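Cómo calcular el impuesto especial de una cerveza por grado Plato

El tipo se fija por hectolitro y depende del extracto original del mosto. Hay que tener a mano el parte de cocción, el volumen envasado y la tabla de epígrafes vigente.

1. Anote la densidad del mosto antes de fermentar y conviértala a grados Plato.
2. Pase los litros a hectolitros. Un lote de 447 litros son 4,47 hl.
3. Localice el epígrafe. Algunos gravan el volumen sin más; otros multiplican hectolitros por grado.
4. Aplique el tipo y redondee al céntimo solo en el resultado final.
5. Reste las mermas admitidas si constan en el libro de existencias.

Un lote de 300 litros a 12 °P en un epígrafe por grado da 3 × 12 = 36 unidades de base.

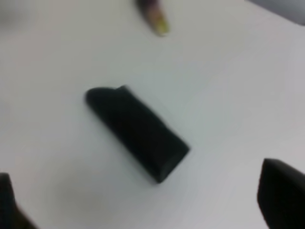 Esas 36 unidades se multiplican por el tipo y la cuota se anota en el trimestre de salida de fábrica. Lo envasado en marzo que sale en abril se declara con abril.

Comentarios

Hollirero: ¿Los barriles devueltos se restan en el paso 5?

Vashisht: Van aparte, como devolución.

Artículos relacionados
Etiquetado de bebidas por debajo de 1,2 % vol.
Libro de existencias para microcervecerías
Tabaco de liar: base y tipo mínimo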